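I spent most of this morning rewriting our rules for tabletop handling, the ones that cover everything done with the hand-held grippers. The old version ran to 113 lines and people had stopped reading it. The new one fits on a page.

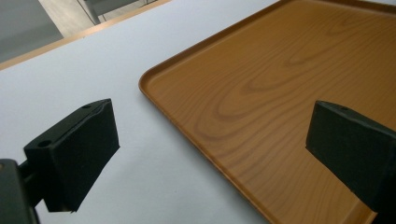
Rule one is about what counts as a valid start. Hanna Adamczyk and I went back and forth on it, and we settled on this: fingers apart, nothing between them, and the operator says "ready" out loud. Rule two deals with rims. A tray with a low raised rim like the wood-grain one has to be approached from above the rim, never slid into from the tabletop. Bernadette wanted a minimum clearance in there too – I left it out until we have measured it properly.

The rule I expect complaints about is the break. After 4 sets you put the grippers down and someone else takes over. Last August we let people go as long as they liked, and the late sets were the ones we threw away.

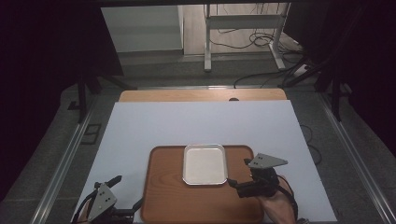 Handling Practice Group, Rudavgate

Cables are rule six. They get checked before each set, on the floor as well as by the hands. Metal dishes start empty, and they go on the tray before anyone picks up a gripper.

Funmilayo Uzor has the draft now. Send her changes, not me. The wording is fixed from 27/03/2024.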